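Drollham Makers Forum > Robots and automation > Rules and good practice

Thread: Speed limits on shared benches, are we being too fussy?

brendah_drollham
Right, I've been asked to tidy up our bench rules before April and I'd like opinions before I print anything. At the moment the sheet says anyone working within reach of an arm keeps it to 210 mm per second, full stop. No exceptions for small arms, no exceptions for people who've been at it for years. Two members have told me it's daft for tabletop stuff. Is it? I'd rather have the row here than on the night.
Brenda Herrera

Dazaman
It's a bit daft, yeah. My little Daza couldn't hurt a biscuit. I run it at 400 with my hands well out of the way and I've never had so much as a scratch. If you make the slow setting compulsory people will ignore the whole sheet, including the bits that matter.

kofi_b
Disagree with Dazaman, sorry! The arm might be feeble but what's it holding? We had one swing a craft knife round at our place because somebody had left it in the pen pot. Slow is cheap. I'd keep your number and add a line about sharp things: nothing with a blade or a point goes in the gripper while anyone's leaning in.

Dazaman
Fair point on the knife. But that's a rule about knives, and I'd sign up to that one today. Speed is a different thing.

pattern_cutter
Can I ask what you all do about the stop button? Ours is on the wall behind the Dollent arm, so you have to reach across the arm to hit it. Great.

kofi_b
Move it tonight, seriously. Ours is clamped to the front edge of the bench, on whichever side the person sits. With two arms on one table we have a single button that kills both. Separate ones sound sensible until you're trying to remember which is which.

brendah_drollham
Ooh, that's going in. I'd only written "stop button within reach", which your wall one would sort of pass, pattern_cutter. How do you handle two arms sharing the same patch of table, Kofi? That's the bit I've left blank.

kofi_b
One at a time near the object unless the job truly needs both – and if it does, you say so on the log sheet and do a dry run first with nothing on the table. Start with light stuff that won't roll or smash. We also write down every knock, even the silly ones. The log's up to 1278 entries now and most of them are boring, but it's how we spotted a loose wrist on the Danon.

Dazaman
1278 entries! I'd have given up by page two. I still say 400 is fine for anyone past their first month, but I can live with a dry run.

brendah_drollham
OK, so I'm leaning towards 210 when anyone's hands are near, 400 when everyone's sat back, and nothing faster without a screen up. Button at the front, one button for both arms. Kofi's blade rule word for word. 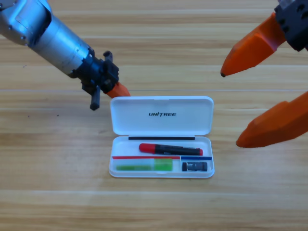
I'm still stuck on the log, though. I can see the point of it, but I know our lot, and if it's a full page for every bump they won't bother. Would a tally chart with a space for notes do? I'll put a draft on the door and you can all scribble on it.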